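Chapter 5
Sorting and Storage in the Household

5.1 Scope of the chapter

Chapter 3 treated the household as a unit that buys and uses goods. This chapter deals with the time between use and disposal, when an item is kept, moved, or set aside. The terms follow Betancur, who divides household goods into stock, items in rotation, and residue. Stock is held for later use. Items in rotation return to the same place at regular intervals, as clothing and dishes do. Residue has no further use in the home but has not yet left it.

The classes are not fixed. A plastic bag enters the home as packaging, may be held as stock, and leaves as residue. Belhaj's inventory of 34 homes in Brilden listed 1,375 items whose class changed during the study period. Most were containers or textiles. Sorting rules based only on material therefore give poor results, and the method in Section 5.3 records the last use of each item as well.

Small textiles need separate treatment. Socks are stored in pairs, and a pair is entered as a single item. If one sock is missing, the other is entered as residue after one full wash cycle.
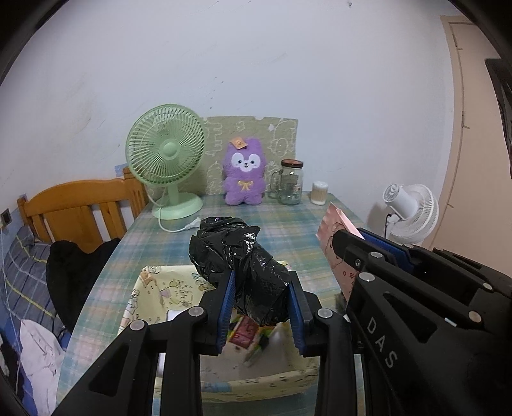
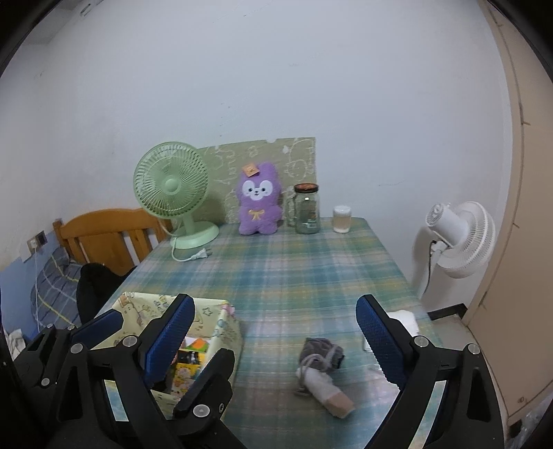
Figures 5.1 and 5.2. A black plastic bag; rolled socks and a fabric storage box.

5.2 Terms used in this chapter

Holding time: the period from last use to next use or removal.

Return point: the place to which an item in rotation is brought back.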